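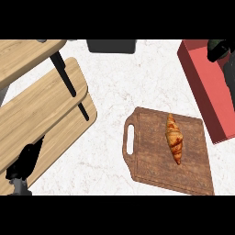

1/ Notes on Leviticus 2, the grain offering, from the reading group at Pirnard. The Hebrew term is minchah. Outside the cultic texts it means a gift or tribute, as in Genesis 32:13, where Jacob sends livestock ahead to Esau.

2/ The chapter sorts by method of preparation. Uncooked flour is in vv. 1-3, oven-baked in v. 4, griddle in vv. 5-6, pan in v. 7. First-fruits grain comes separately at vv. 14-16.

3/ The griddle (machavat) and the pan (marcheshet) are hard to tell apart. The Mishnah (Menachot 5:8) records a dispute: one view has a lid on the marcheshet and none on the machavat, the other makes the first deep and the second flat.

4/ Leaven and honey are barred from the altar in v. 11. Both may be brought as first fruits under v. 12. Ambros Kofler takes "honey" here as fruit syrup. I think the word is left open.

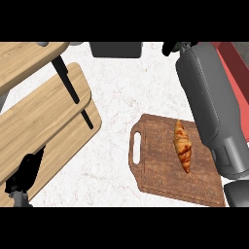
Wooden board on the marble worktop.

5/ Salt is required in v. 13, which mentions it in every clause. "The salt of the covenant of your God" should be read with Numbers 18:19 and 2 Chronicles 13:5. Neither passage explains the phrase.

6/ The memorial portion (azkarah) is burnt and the remainder goes to Aaron and his sons, v. 3. For a priest's own offering see 6:23, where the whole is burnt and none eaten. English and Hebrew verse numbers differ there: 6:23 is 6:16 in the Hebrew.

7/ Notburga Schnyder asked whether the minchah could stand in for an animal. In chapter 2 it does not say so. In 5:11 it does, for someone who cannot afford two birds, and then without oil or frankincense.

8/ Correction to my February handout, page 17: I gave the poor person's flour offering as 5:7. That verse is the birds. The flour is 5:11.

9/ Next is chapter 3, the peace offering. Please read 7:11-36 alongside it.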